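Emholm Shared Workshop - Arm Build, Handout 6

Instructor: Valbona Omerović

Before you start
Clamp the bin to the tabletop by its rim and pull on it. Route the cables over the orange joint with some slack - a tight loop will tug at the wrist.

Grasp test
1. Put the cup and a few small toys in the bin.
2. Jog the arm in from the side until the gripper is over the cup.
3. Lower slowly and close the fingers. Stop if the cup bends.

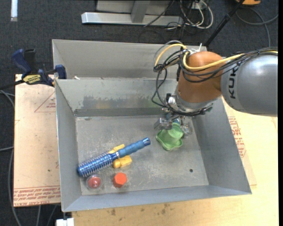
Logging
Write down each attempt, including misses. Lumturie Mujić has the blank sheets.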